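Gallery: the Nimen hand-held gripper kit on snack packing

Home / Kits / Nimen / Gallery

Posted January 4, 2020, by Agustina Iturra

Nimen is a pair of hand-held grippers that a person works in place of a robot arm. You hold one in each hand, or two people take one each, and a camera on the gripper records what the fingers are doing. The recordings are then used to teach an arm the same job. Wulton rents the kit by the month and sells it outright, and most of the questions we get are from people who want to see it used on ordinary things before they sign anything.

This page is for them. The job is a small one: snack packets go between a metal tin and a table. Packets are a fair test for a two-finger gripper. They slide over one another, the plastic catches the light, and a soft bag doesn't offer the fingers the same shape twice.

All the views on this page are from the gripper cameras. The lens is very wide, so straight edges bend toward the sides. We have left the pictures that way, as it is what you will get in your own files.

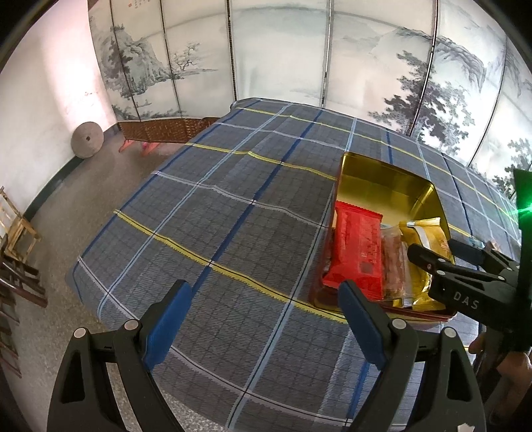 Fingers open near the tin, with three packets inside and the second gripper coming in from the right.

The fingers are black linked bars with a blue pad on the inside face. The pads are the part that wears. On our demonstration set we change them after 3000 grasps, sooner if the surface starts to look polished. A spare set comes with the kit and further sets can be ordered from the parts page. Changing all four pads takes one small screwdriver, and you don't have to take the linkage apart.

Customers ask how much practice an operator needs. Gus Nguyen-Tran runs our training days and allows one morning. The first hour goes on grip only: closing on a thing, lifting it, putting it down without dragging it. After that people start on a real task. The usual beginner's fault is going too fast at the moment of contact. The recording software flags those passes and you can throw them out or keep them.

For a two-gripper task, agree who reaches first. It saves a lot of bumped fingers over a small container.
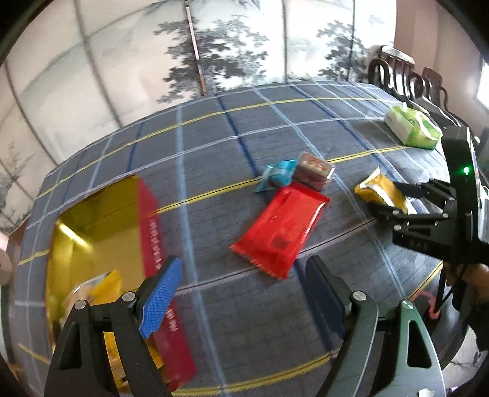

Bright wrappers and shiny metal are hard on any camera, and we recommend leaving exposure on the fixed setting once you have chosen it. If it is left on automatic, the picture can go dark each time a reflective surface fills the view. Set it with the container already in place on the table, then record a short pass and look at it on a laptop before you do the rest.

The same goes for the table covering. A patterned cloth is fine and can help the tracking, which looks for detail it can follow from one moment to the next. A plain white surface gives it very little. Customers with white benches usually put down a printed mat. Kokkonen, our dealer for the northern region, keeps mats in two sizes, and a checked cloth from any store does the job as well.

Recording length is up to you. We keep passes short, 19 seconds for a single pick and place, so that a bad one costs little. A day's work by two people on this kind of task comes to 200 usable passes if the table is reset quickly between them.

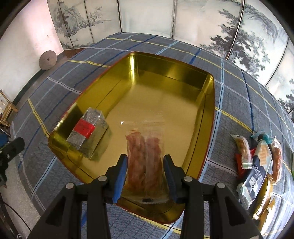 Soft bags are best taken across the body with both pads flat on the plastic. A grip on the very edge will hold a light bag, but it swings when you lift and the recording is less useful for training. With a bag that has a lot of empty plastic at one end, take hold where the contents are.

The current kit is the second version. Changes from the first are a stiffer linkage, a shorter handle and a new clip for the cable. The old handle can be swapped for the new one, and owners of the first version can get the swap done at our Pidutberg workshop. Please write first, as parts are held by order number.

What comes in the case: two grippers, two cameras, one spare set of pads, cables, a charger, a screwdriver and the printed guide. A laptop is not included. The case takes up one shelf and one person can carry it.

Rental is 142 a month for the pair, with the first month paid in advance. Purchase prices are on the order page. The next open training day is in September, and places can be reserved through the contact form.

Back to Nimen overview
More galleries
Contact Wulton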